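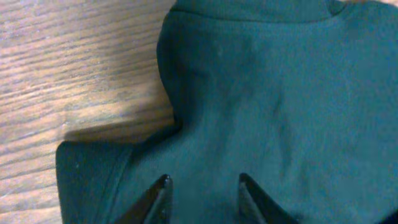 Gripper slides over fabric or grabs the whole stack – how do I get it to pick up one sleeve?

Asked by Chelsea Ashworth in Home Robots & Automation
Posted 02/10/2018
Viewed 508 times
Tags: gripper, fabric, laundry, two arms, hobby build

Hi all! Long-time reader, first question, so be gentle.

I'm building a two-arm shirt folder in the shared workshop at Dankwa (if anyone here is in Lidlow, come by, the coffee is terrible but the bench space is great). The arms are the Grorimance hobby kit, bought used, and the idea is that one gripper holds the body of the shirt while the other one brings the sleeve over. Then they swap. Folding a t-shirt takes me a few seconds with my own hands, so obviously I've spent since June teaching a machine to do it worse.

The arms themselves are fine. They go where I tell them, they repeat well enough, and the little wrist cameras give me a decent view of what's going on near the tips. My trouble is the first half inch of the job, which is getting hold of the cloth in the first place.

I have a few sets of fingers that I keep swapping. One is the glossy black tapered kind, and they get low and come in under things pretty nicely. But on knit fabric, one of two things happens. Either the tips skate right across the top and close on nothing, or they dig in and come up with the front of the shirt, the back of the shirt and whatever else was bunched up there. I want the sleeve and I get the entire garment dangling like a wet cat.

Things I've tried already:

Closing slower. Helped with the skating a bit, made the too-much-fabric thing worse.

Closing harder. Now it clicks angrily and the motor gets warm.

Coming in from the side at a low angle. Works great when there's an edge facing the fingers, and does nothing for me when the cloth is lying flat.

Sandpaper glued on the tips. Please don't suggest sandpaper. I ruined a polo shirt.

I also tried the textured gray pads, with the little diamond pattern on them, and those do hold on once there's something between them. Video still of a sleeve going over:

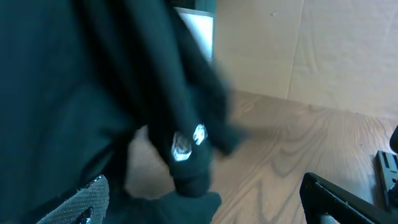

Sleeve on the move, gray pad bottom left, other gripper over on the right.

So holding is okay with those. Picking up is the part I can't get right. If I lay the sleeve into the pads by hand I have no complaints, but then I may as well fold the shirt.

I'm doing all my testing on dark green stuff, one piece at a time, on a wood bench top. The shirts are soft knit, nothing stiff like a dress shirt. I could change the surface if that would help, but I share the bench, so whatever I do has to come off at the end of the night.

Is this a finger shape problem, a pad problem, or am I just approaching it wrong? And does anybody have a trick for getting one layer without a vacuum cup? I'd really like to avoid pumps and hoses if I can.

Thanks!!
Chelsea

3 Answers

Answer from Naa Bawa (accepted)

Oh, I have been exactly where you are, only with dish towels. Sorry about the polo.

I think you've got two problems and you're trying to fix them with one set of fingers. Picking up wants a thin tip and some friction on the very end. Holding wants a big flat patch with grip on the inside face. Your tapered black ones sound right for the first and your gray ones sound right for the second, so my vote is to put them together. Keep the tapered shape and stick something grippy on the last bit of it, inside face plus a tiny wrap around the point.

I use Clemum strip for that. It's a thin rubbery sheet that comes in a roll, you can cut it with scissors and it peels off without leaving gunk. Any soft rubber sheet would probably do it, I've seen people use cut-up dish gloves. Clean it with a damp rag when it gets linty, because lint kills the grip faster than anything. I forgot this for a whole weekend and rewrote half my motion code before I figured it out.

Now for the actual pickup, try pinching the way you'd pinch a bedsheet:

Open the fingers only partway. I was opening mine all the way every time and that's why I got the whole towel. The wider you start, the more cloth you gather up.

Come straight down until the tips just touch the cloth. If you can read motor load off your kit, stop when it starts to rise. If you can't, find the table height by hand once and write it down.

Close slowly, and lift just a hair WHILE you close. This was the big one for me. The rubber drags the top layer inward and makes a little ridge, and lifting a bit gives that ridge somewhere to go. If you stay pressed down you're squashing both layers against the table and they travel together.

Stop, then lift a couple of inches and look before you do anything else. If you've got too much, let go and try again an inch over. Retrying is cheap! My towel thing misses constantly and nobody minds as long as it notices that it missed.

About the surface: bare wood is kind of slick for this. You want the bottom layer to stay put while the top one slides. I lay down a piece of that bumpy drawer liner and roll it up when I'm finished, which sounds like it would suit your bench sharing. It grabs the underside of the cloth and your top layer peels off so much easier.

One more thought and then I'll stop. Go for the cuff if you can find it. A hem or a cuff is thicker and springs up a little, and there's a seam for the tips to catch on. Flat fabric in the middle of a sleeve is the hardest place on the whole shirt, and I'd save it for last.

Good luck, and post the folding video when it works!

Comment from Chelsea Ashworth: The lift-while-closing thing!! I did 84 tries on Thursday night with an old rubber glove cut up and taped on the tips, and it's so much better that I laughed out loud at the bench. Still getting doubles at the shoulder. Cuffs are nearly every time. Accepting this one. Going to get drawer liner this weekend.

Comment from Naa Bawa: Yay! Shoulders are awful, I'd let the other arm tug the body away first so there's some tension, then go in.

Answer from Dorothy Tunstall

I don't know robots but I have sewn for a long time, so take this for what it's worth. Knit stretches more one way than the other. On most t-shirts it's stretchier going across than going up and down. If your fingers close across the body you will be pulling with the stretch and it should bunch up easily. If they close up and down it'll fight you more. On a sleeve, turn that thought whichever way the sleeve is lying. You can check with your own two fingers before you bother the machine.

Also, did you use dryer sheets on the test shirts? They make everything slippery. Wash one without and see.

Comment from Chelsea Ashworth: I DID use dryer sheets. Oh no. Rotating the gripper a quarter turn is a one-line change for me so I'll try that too, thank you!

Answer from Gadisa Jemal

Just get a vacuum cup. You'll be messing with rubber forever.

Comment from Teodor Jitaru: She said no pumps. And a cup on loose knit leaks like crazy anyway, the air comes straight through. I went down that road and spent 300 dollars on it before I gave up and went back to fingers.

Comment from Gadisa Jemal: Bigger pump then

Comment from Teodor Jitaru: With a bigger pump it picked up both layers. Chelsea, if you still get doubles at the shoulder, try a little wiggle after the pinch – lift slightly, open by the smallest step your motors can do, close again. The back layer often drops out and the front one stays, as the rubber is only really holding what it's touching. It doesn't work on heavy sweatshirt material, at least it never did for me, but on t-shirts it's worth the extra second.

Comment from Chelsea Ashworth: Ooh, okay, adding the wiggle. How small is your smallest step? Mine gets jumpy on the Grorimance motors if I ask for anything tiny.

Comment from Teodor Jitaru: Same kit, same jumpiness. I go a bit past it and come back, so it's always moving in the same direction when it stops. There's slop in the gears and that takes it up.

Related questions
Wrist camera goes blurry when the arm moves fast, is it focus or shutter?
How to calibrate table height without a force sensor
Socks. Has anyone done socks?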